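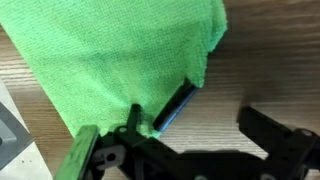 Wedding bells will ring in Stullstead next April, and for once it is the man who usually marries everybody else off who will be standing nervously at the front. Emiliano Urrutia, who has run the Laller tea rooms on the high street for longer than most of us care to remember, and who has baked the cakes for a good many of the town's weddings, is engaged. He told his regulars on the morning of 7 Sep 2022, and then had to tell them all over again at lunch as the second lot came in. Everything at the reception will be green, he says, and he means a proper green, as bright as the lime cloth in our photograph, with none of your sage or your eucalyptus. His mother has asked him to think again. He has thought again, and it is still green.

The proposal itself took place on the little ferry over to Lacerda, on an evening so windy that his first attempt was lost completely and he had to ask again, rather louder, in front of two cyclists and a very interested spaniel. The answer was yes both times, as he later learned. His bride-to-be, who teaches the infants and would prefer to be left out of the paper until she has told her class, had guessed something was afoot when he put on a tie to go and look at a lighthouse.
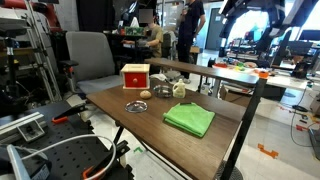

The couple met four years ago at a supper in aid of the Nodari bandstand, where they were put at the same table by mistake and stayed until the chairs were being stacked. That supper raised £3,452, a sum Emiliano can still recite without being asked, and the bandstand got its new roof. It seems only right, then, that the dancing will be held there if the weather is kind, with the church hall booked in case it isn't.

They are keeping things small — 39 guests at the last reckoning, although an aunt in Bilbao has yet to say whether she is bringing her sisters, and anybody who has met the aunt will know how that is likely to go. There will be a sit-down tea in place of a formal dinner, and Emiliano has promised faithfully to let somebody else make the cake. Those of us who know him will believe that when we see it.

The tea rooms will be closed for a fortnight after the wedding while the pair of them go walking in the north. Cards and good wishes can be left at the counter any time before then, and we send them ours with a great deal of love.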